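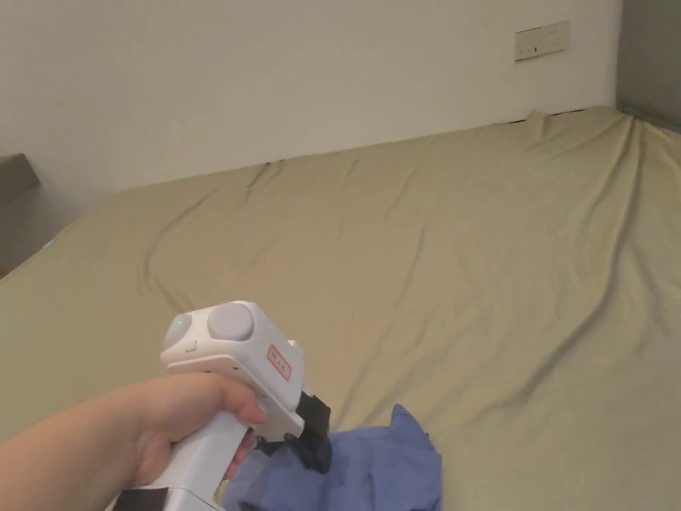 A bed with a khaki-olive fitted sheet

A fitted sheet is a bed sheet with elastic sewn into its corners or along its whole edge, so that it grips the mattress from below. It is used as the bottom sheet, under a flat sheet or a duvet.

Construction
The four corners are sewn into pockets. Cheaper sheets have elastic only at the corners, while better ones have it all the way around. Pocket depth has to match the mattress. A pocket of 11 inches suits most standard mattresses, and pillow-top models need a deeper one.

Materials
Cotton is the most common fiber, either plain woven (percale) or in a satin weave (sateen). Jersey sheets are knitted and stretch more. Blends with polyester wrinkle less and dry faster. Thread counts of up to 1000 are advertised, but these often count each ply of a twisted yarn separately.

Manufacture
In the mill town of Rarkent, fitted sheets were first made by the Skollunel company, which had earlier produced only flat sheets and pillowcases. Its Golik line was sold in 2 pocket depths.

Care
Fitted sheets tend to trap smaller items in the wash. They can be folded by tucking the corners into one another.

See also
Flat sheet
Mattress protector
Valance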